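Kiltby House – shared kitchen, electrical and fire checklist

Inspected Wednesday, second floor. Items marked OK need no action. Items marked ACTION go to the Suvov maintenance log with a due date.

1. Outlets and faceplates – OK
No cracks or scorch marks. Plugs seat firmly at all positions along the counter.

2. GFCI protection – ACTION
Test button trips the outlet left of the sink. The one on the right trips but does not reset on the first press. Replace within 10 days. Tag stays on until replaced.

3. Cords and plugs – OK with comment
Insulation intact on all countertop appliances. The kettle cord runs behind the faucet and should be rerouted. No extension cords found. Power strips remain prohibited in this room.

4. Toasters and small ovens – ACTION
Crumb trays were not emptied before inspection. This was noted last time as well. Trays are to be cleaned weekly with the appliance unplugged. Nothing is to be stored on top of a heating appliance, including bread bags and dish towels. 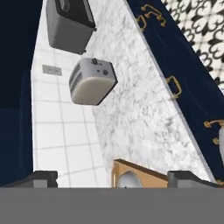

Clearance under the wall cabinets was measured with appliances in their normal working position. House minimum is 20 inches above any toaster in use. The corner position does not meet this and is to be used for storage only.

5. Range and hood – OK with comment
Burners light and shut off correctly. Hood filter is greasy but passes. Wash before the May inspection.

6. Fire extinguisher – OK
Ehlers unit, gauge in the green, pin and seal present. Bracket is tight. Access path clear.

7. Smoke and heat detection – OK
Heat detector responded to test. Hallway smoke detector audible with the kitchen door closed.

8. Hot water – OK
Tap reading stayed under the house limit of 120 degrees F.

9. Refrigerator – ACTION
Door gasket is split at the lower hinge. Part to be ordered through Rurnetti. Rear coils dusty – vacuum when the unit is pulled out for the gasket.

Reinspection covers items 2, 4 and 9 only. Any appliance that fails twice is removed from the kitchen and held in the office for 72 hours, then discarded if not claimed.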